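Home Organization, wk 4 handout - K. Ragab

Storage basics, contd from last time. Sort first, buy later. Measure the wall, then the depth - most people forget depth. Heavy stuff low. Things used daily between hip and eye level.

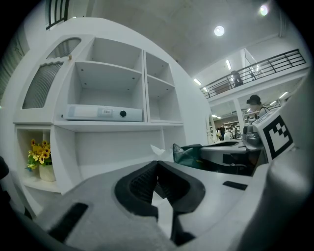 Fig. 1. Large white shelving unit.

Open vs closed: open = quick to reach, gathers dust. Closed = calmer look, but you forget whats inside. Label the doors on the inside.

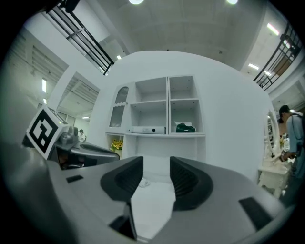
Mixed works best in small rooms. Leave one shelf free for overflow. Reading: Bennani, ch. 11. Floor plan sketches due in December, bring teh tape measure.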